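Notebook, drinks shelf task
Aug 3, 2024
Written up by me, Hidayah Rondonuwu to add her own notes on the calibration side when she has time.

Carried on with the bottle demonstrations. The plan was 80 takes by hand with the gripper tool, all of the same type: come in level, close on one bottle, lift, carry, set down upright, open, back away. We finished 80 but I have thrown out 13, so 67 go forward. Reasons for the 13 are in the sheet. Most are my own fault: gripping too high on the body, or letting go before the base was flat on the board.

Settings as left in June except the finger opening, which I widened by a notch for the bigger bottles. If you pick up the tool after me, check the opening before you start. I lost the first few takes because I assumed it was where I had put it.

Order of work. I did the easy shapes first, meaning straight sides and a screw cap, then the ones with a waist, then cans. I would not do it in that order again. By the time I reached the cans my wrist was tired and I was tilting the tool to the left on every approach. You can see it in the tracks as a small hook just before closing. Next time mix the shapes from the start and stop for a break every twenty takes or so.

Things to keep the same between people:

Start each take with the fingers fully open and hold still for two seconds. The trimming script looks for the still part and cuts from there. If you start moving straight away it cuts in the wrong place and the take has to be trimmed by hand.

Approach slowly. I was too fast on day one. 50 mm/s is plenty for the last bit before contact.

Grip low on anything with a waist. Closing on the narrow part feels secure in the hand but the bottle turns when the tool is lifted, and the arm will copy that.

Do not use your free hand to steady the bottle. I did it twice without thinking. Both are in the 13.

After release, go straight back, then up. Going up first catches the cap on tall bottles.

Tracking. Lost position on four takes, all when I brought the tool in close and turned it towards the plain wall. There is not much there for it to hold on to. Keeping the shelf goods or the posters in view fixed it. I have asked whether we may put a few more sheets up, no answer yet.

Remote control comparison. Hidayah did a short run with the Westard arm on the Brouwer controller, same shelf, same goal, so that we have something to compare against. Her takes are much slower, and she stops before every grasp to judge depth. The paths are cleaner than mine though, with no hook and very little roll. My feeling is that the hand takes are the ones to train on and hers are useful as a check. She disagrees and thinks we should mix them one to four. We agreed to train both ways and look at the result before arguing further.

The controller dropped its link once, mid carry. The arm held position as it should. Restarted, carried on, take discarded. Noted in the fault log under Brouwer.

Data. Total across all sessions is now 543 takes, before this round's discards are taken out. Copied to the Bundard drive, second copy on the Brillness machine. The folder names still have the old task name in them. Leave them alone until the training run is finished, the paths are written into the config.

Open points:
- Glass. The clear bottles need a lot more takes than we have given them. I avoided them without meaning to.
- Crowding. The row is close enough that the outside of a finger touches the neighbour on the way in. I let this happen in several kept takes. Decide whether that counts as a fault before anyone does more.
- Finger pads. The left one has started to lift at the back edge. Spare set is in the drawer under the bench.
- Wider spread of start positions. Nearly all of mine begin from the same spot because that is where I stand comfortably.

Next session: glass only, both of us on the hand tool, swapping over at the halfway mark.

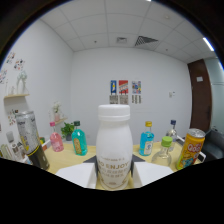
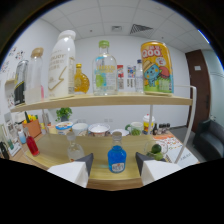 Views from the hand tool. First: white bottle between the fingers. Second: blue bottle between the fingers, lower shelf.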